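Speaker notes – buying handheld gripper sets for a small team
Babita Khurana, Ostden

Slide 1. Title up. Don't read it out. Let people sit down. 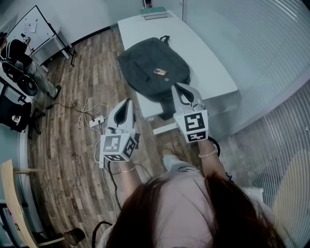
Slide 2. Who this is for
– anyone writing a budget line for demo collection this year and not sure what goes in it
– we bought twice. First round badly. Second round ok
– prices on the slides are as quoted to us 1/1/24, check your own
– hands up: who has a purchase order open right now? (wait)

Slide 3. What we were asked to buy
– request said "grippers". One word. That was the whole spec
– what you need to cost is a station – pair of grippers, marker cubes, cables, power, a table, floor space, and somebody's hours
– go back to title picture for a sec. White grippers, a cube on top of each, backpack on the table with a small card on it. Then look at the floor. Cables, power strip. None of that was on the request form
– ask: how many lines is that in your spreadsheet? ours had 1

Slide 4. Quotes
– three suppliers. Jendo, Hyvönen, Sundetti
– Jendo: cheapest per pair, cubes sold seperately, missed that on first read
– Hyvönen: dearer, spare jaw pads in the box, ships slow
– Sundetti: would only quote for 4 pairs or more. We wanted 3. Asked twice, same answer
– went with Hyvönen. Would I again? yes but order earlier
– DON'T get into the Jendo invoice story unless asked. Long

Slide 5. Pads, cubes, other stuff that wears out
– pads are a consumable. Put them under consumables. Finance will ask why it isn't in capital, have the answer ready
– cubes: printed codes get scuffed, corners get knocked. Keep a spare set printed and measured, in a drawer, labeled
– cables. Buy longer than you think. Buy cable covers too, we forgot, had to raise a second order for them and the paperwork cost more than the covers
– power strips – same

Slide 6. Objects
– easy to forget this is a budget line at all
– bags, cards, books, folders, cups. Cheap each, adds up
– backpacks are worth the money. Soft, never lies the same way twice, loops and zips to grab
– buy more than one color. We bought all the same and had to go back
– secondhand is fine. Get a reciept anyway

Slide 7. People time – SLOW DOWN HERE
– biggest number on the sheet and the one we got most wrong
– target was 1000 demos. Planned on 50 per person per day
– forgot set up. Forgot recalibrating after someone bumps a cube. Forgot arms get tired
– plan breaks in. Two people per station if you can, swap over
– chairs! proper ones. Came out of the furniture budget, facilities not happy, sort that out before not after

Slide 8. Room
– one table per station, room to walk round behind
– windows: budget for blinds if you havent got them. Sun on the codes is a pain in the afternoon
– whiteboard on wheels, good buy. Task list goes on it, paper pinned up, everyone can see what's next
– check outlets before you sign for the room. Count them yourself, the floor plan lies

Slide 9. Timeline
– quotes in hand, then allow for approval, then shipping, then a week of nothing working
– if you want to be collecting in May get the order out well before. Work backward on the slide
– first week of data, assume you throw it away. Put it in the plan as training

Slide 10. What I'd put on the form now
– pair of grippers, per station
– one spare pair for the whole room, not per station
– pads, cubes, cables, covers, power
– objects, with a top up halfway through
– hours, incl. set up
– a bit left over. Don't call it contingency, ours gets cut every time. Call it spares

Questions. If short on time skip 8. Spreadsheet template is with me, ask at the end, I'll email it round.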